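Plernari Opens Its Coffee Corner, and I Got There Early

I've been walking past the old frame shop on the corner since the spring, trying to see through the brown paper on the windows, so when Emiliano Olivares told me he'd be letting a few neighbors in before opening I was there before he'd even put the sign out. The place is called Plernari, and it's mostly a store for kitchen things - mugs, spoons, bowls, those little wooden rests - but you can sit down with a coffee too, and you pick what you drink it from. I got a table by the wall. 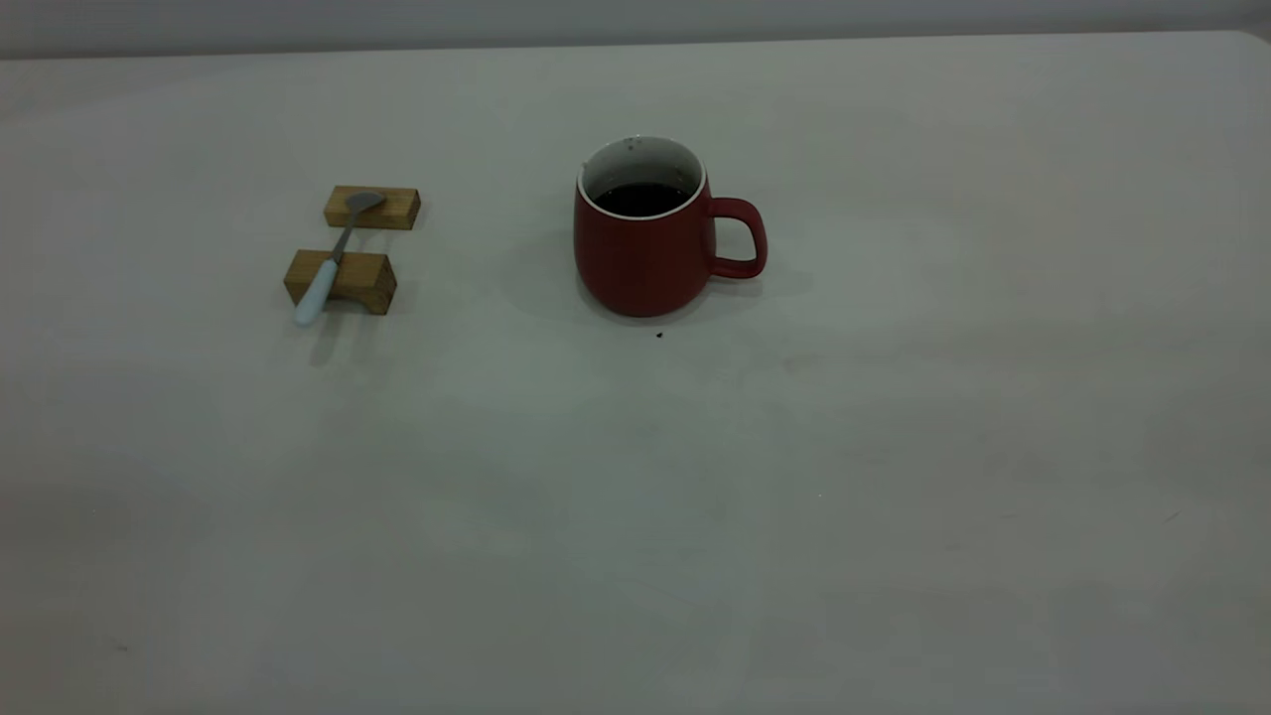
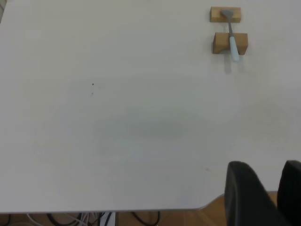 Blue-handled spoon.
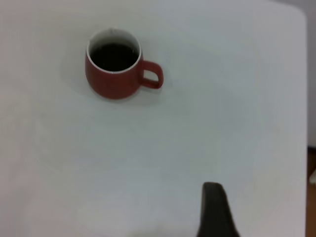
Emiliano ran the kitchen at Dovska for six years, and if you ever ate there you'll remember the soup and probably not the dishes. He remembers the dishes. He told me they went through cups so fast that he started keeping a list of which handles snapped off first (he still has it, on the back of a delivery slip, and yes, he showed me). When Dovska closed he went to work for his aunt at Henríquez, the hardware store over by the post office, and it was there, selling people their third can opener in a year, that he got the idea for a shop where you could try the stuff out before you bought it.

So that's how it works! You order at the counter, you point at a mug on the shelf, and they fill it for you. If you like it you can buy one to take home. If you don't, you tell them why, and Emiliano writes it down in a green notebook. My neighbor had already complained that hers was too heavy and he looked thrilled.

There are 34 kinds of mug on the shelves right now, which sounds like plenty until you find out he wanted twice that and ran out of wall. I went for red because I always go for red. I'm a slow coffee drinker and I like a handle I can get my fingers into, and I could happily have stayed another hour. A regular black coffee is $2 through the end of July, and after that he says it'll go up a little but he hasn't decided how much. There's tea as well, and a lemon cake from his sister that was gone before I could get a slice, so I can't report on that.

The spoon rests are the part I didn't expect to care about. A lot of people just put the wet spoon down on the table (guilty), and Emiliano has opinions on this. He's been trying out different ones on the tables all week, and he'd like people to say which they prefer. The plain wooden ones get my vote. My husband thinks a spoon should go back in the cup where it belongs, and the two of them went back and forth on it for longer than I would have believed possible.

The room itself is smaller than it looked from the street. The tables came from Gesteck, the office furniture place that cleared out its showroom over the winter, and he got a good price on them by taking the whole lot and storing the extras in his garage. He's left the walls plain for now. A few of us told him he should hang something and he said he'd think about it, in the voice people use when they've already thought about it.

Seating is for 22 inside, with a bench out front when the weather's decent. The number 46 bus stops right across the street, and if you're driving, the lot behind Henríquez is fine to use as long as you stay out of the loading spaces. Doors open at seven in the morning and close at three. They're closed for a short lunch break at noon while he's still hiring - if you know anybody who can make coffee and wrap a mug so it gets home in one piece, he'd love to hear from them. Just stop in and ask for Emiliano.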